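Home Tech > Reviews > Robots & Automation

Posted 2023-01-25 by the Bench Tester

Zenateo teaching grippers: can you show an arm how to do the housework?

I have wanted a robot to do my washing since I was a kid, and I've now spent most of the summer finding out how far off that is. Short version: further than the brochures reckon, closer than my mum reckons.

The thing I'm reviewing is the Zenateo pair, which is a left and a right hand-held gripper with marker cubes on them, plus a little head-mounted unit that clips under the brim of a cap. You wear the cap, you hold the grippers, you do a chore the slow way, and the recordings get used to teach a bench arm to do the same chore. Ours was a Pula, the older model with the noisy wrist. The full set came to $2000 with the cables and the hard case, and yes, the case is included, which I was pleased about until I found the cables don't fit in it unless you coil them exactly the way the factory did. (I never managed it. They live in a shopping bag now.)

First impressions are good! The grips are comfortable and a decent size. The fingers close with a nice progressive squeeze and you can feel when you've got hold of something, sort of, in the way you can feel a biscuit through an oven mitt. Pinching thick stuff is a breeze. Thin stuff is where you start muttering. I'd go for the edge of a plastic bag, get it, lift it, and come up with two layers where I wanted one, or with nothing at all and the bag slithering off down the side of the chair. My own fingers would have rubbed the layers apart without me thinking about it. With two stiff jaws you have to think about everything.

And that's the bit I found most useful about the whole exercise, more than the arm. You don't know how much your hands are doing until you hand the job over to a pair of pincers. Folding a tea towel with these took me longer than hanging out a full load. Wiping a table was fine. Putting cups in a rack was fine, provided the handles faced me. Opening a bin liner was a shocker and I gave up on it twice, once with language.

So how did the Pula go with what we taught it? We ended up with 1062 recordings across a mixed bag of jobs, and it learned a few of them properly. It'll pick up a mug and put it on a shelf all day long. It'll drag a cloth across a bench and get most of the crumbs, and push the rest onto the floor with great confidence. Give it a cloth that's dropped in a heap and it goes vague, has a stab at the middle, and lifts the lot like a jellyfish. Bags, much the same. Move the chair a bit from where it was in the lessons and it'll grab politely at the air where the chair used to be.

I took the same jobs to a mate's packing shed at Ikislow, thinking shop-floor work might be kinder on it, and it was. Boxes are square. Boxes stay where you put them! The arm stacked small cartons well enough that I'd leave it running while I made a cuppa, though I wouldn't go out for lunch. The moment somebody asked it to bag a loose order we were back to jellyfish.

Gripes, while I'm here. The cables. I know I've already had a go at the cables but they deserve it, they run down your forearms and catch on armrests, and an office chair has two of those. The cap gets warm. The manual is 12 pages and spends most of them on charging. The calibration step wants you to hold still with both arms out in front, which is harder than it sounds after a morning of bending over. My back has opinions about the bending too, so set your work higher than you think you need to.

On the plus side, the marker cubes are big and the tracking hardly ever dropped out on me, even when I turned side-on. Software updates came through without drama. Support answered my email the same arvo, which is more than I can say for Sembiring, who made the last set I tried and still owe me a reply from September.

Would I buy it? If you're keen on teaching machines and you've got patience and a bit of floor space, yeah, I would. If you want the laundry done, put the money toward a better dryer and do the folding in front of the telly. I'm giving it a solid pass for the tool itself and a "see me after class" for the dream it's attached to. 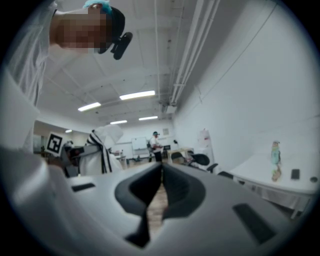 Pincers and stripy stuff, all over a wooden floor:
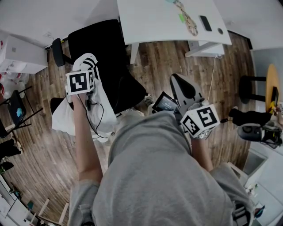
One reader has already written in to disagree with me about the folding. Their view is that I'm asking the arm to do the chore the way a person does it, and that a machine with flat clamps and a proper folding board would have had the tea towels finished months ago. They also reckon bags are the wrong place to start, that anything see-through or floppy should wait for fingers that can feel, and that I should've stuck to cups and cartons and been happy. They'd still pay the money, mind you, but only once the cables are gone.

Filed under: robots, grippers, chores, automation at home, long-term tests

Contact us | Copyright 2023, all rights reserved | Back to top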